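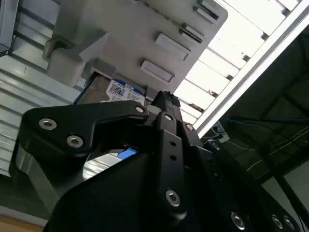

Does the gripper need its own camera, or is the overhead one enough?
For seating a hard drive, the overhead camera is too far away to judge the last stretch, so the policy gets both views and leans on the wrist view near contact.

Progress report to the Nandusbridge fund, September 21, 2026
Project: Balska (drive handling from demonstrations)

Since the June report we have finished recording. The training set now holds 700 demonstrations of 3.5-inch drives being put into and taken out of a plastic fixture. We had planned for 600. The extra 100 cover drives that start at an angle, where the earlier policy was weakest.

Two policies were trained on the same data. Bravo uses the overhead view only. Prarimell uses overhead and wrist views together. On removal they perform about alike. On insertion Prarimell is clearly better, mostly in the final 15 mm of travel, and it recovers from a tilted drive more often — Bravo tends to keep pushing.

Open problems: glare from the ceiling lights still upsets the wrist view at some arm angles, and fingertip wear changes the grip over a long run. We now replace the tips before each test block.

Next period: repeat the insertion tests with the lights dimmed, then try a second fixture. Spending is on plan and we ask for no change to the budget.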